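Notes for the reading group talk, Wulstead, April 24, 2018
Heledd Lewis

Slide 1. Thank Mali for the room. Say straight off that I'm not here to rubbish the Curberg paper. I like it. I just don't believe the headline.

Slide 2. The claim. A learned policy ties a surgical knot in suture thread, on tissue, with two arms. Success in 8 of 10 trials. Read the sentence out slowly, then ask the room what "success" means. Pause. Someone will say "the knot holds". Nowhere does the paper say anybody pulled on it.

Slide 3. How they scored it. One fixed camera, one rater, a yes or no per trial. The rater was Wagner Damasceno, who also trained the policy. He's been very decent about this by email and sent me everything I asked for. Still, I wouldn't let him mark his own homework and he wouldn't let me mark mine.

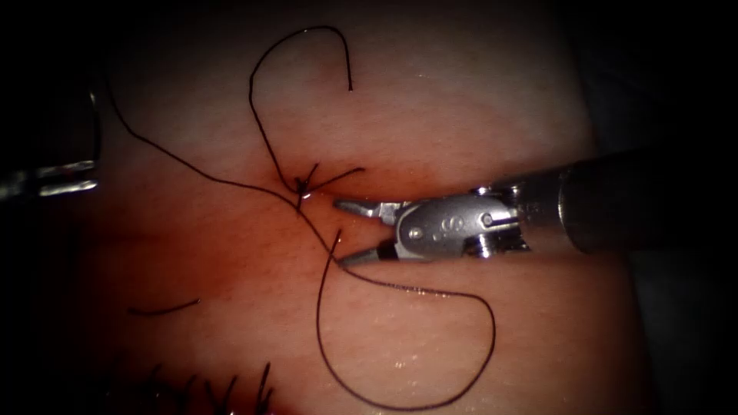

Scoring from a single still is my main worry, so spend time on this slide. Give them a moment before I speak. Ask for hands: knot or tangle? Most people will say knot, and I agree, there's a small compact one just left of the open jaws. Now ask which strand goes over which. I can't tell, and I've had this up on a big monitor. The thread is nearly black, the crossings sit on top of each other, and the big lower loop running under the instrument doesn't help. A square knot and a granny knot could both look like this from here. One of them slips.

Slide 4. What Nerys and I did. 40 clips from the Arkance set, 2 raters, neither of us told which method made which clip. We agreed easily on "is there a knot". On "is it the right knot" we argued for most of June and never settled it. Don't oversell this. We're 2 people with opinions.

Slide 5. What I'd want instead. A pull test, even a crude one. A second view. The failures shown next to the successes. Ovidiu will say a pull test ruins the tissue pad. Fine, buy more pads.

Slide 6. Questions. If Rowlands comes up, say I haven't read it properly yet. Leave the still on screen while people talk.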